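Ticket 3319
Status: Open
Opened by: Ivan Polishchuk
Assigned to: Séverine Lemaire
Site: Karnora, bench 49
Asset: desktop tower, Nonirine label 383

Reported problem
Unit powers on, fans spin up, no video, no beep code. Power LED goes amber after 70 seconds. User reports two unexpected shutdowns in January.

Log

March 6, 2018, 09:10 (SL)
Tried second monitor and cable. No change. Tried another outlet. No change. Held power button with cord removed, then restarted. Amber again.

09:40 (SL)
Reseated memory in place. No change. Booted with one module only, each in turn. No change, so a single bad module looks unlikely. Next step is a full strip to the bare board and a rebuild one part at a time.

10:25 (SL)
Strip-down in progress. CPU, memory, expansion card and hard drive are to be kept together on the parts fixture to the left of the tower. Drive stays in its blue caddy.
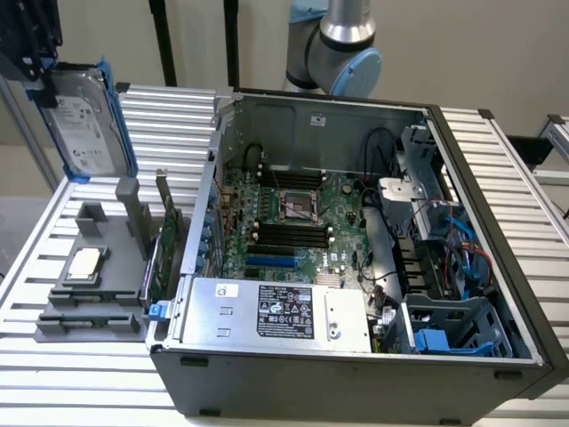 Tower on its side at the bench, CPU socket empty, hard drive in caddy above the parts fixture.

10:50 (SL)
Checked socket contacts under the magnifier. No bent or missing contacts found. Old thermal paste cleaned off the processor lid. Coin cell measured 2.1 V, well under the nominal 3 V. Replaced.

11:30 (SL)
CPU and one memory module back in, nothing else. Unit posts and asks for time and date. Second module added, posts. Expansion card added, amber LED, no video. Card moved to the other slot, same result. Card removed, posts again.

11:45 (IP)
The card came from the Sydorenko order. There should be a spare in the Clurkaler cabinet, second shelf. If not, please raise a purchase request against this ticket.

13:15 (SL)
No spare on that shelf. Request raised. Drive refitted and connected, unit boots to login on onboard video. Drive self-test started, result to be added here. Suspect card bagged and tagged with the ticket number.

Pending: replacement card, drive self-test result.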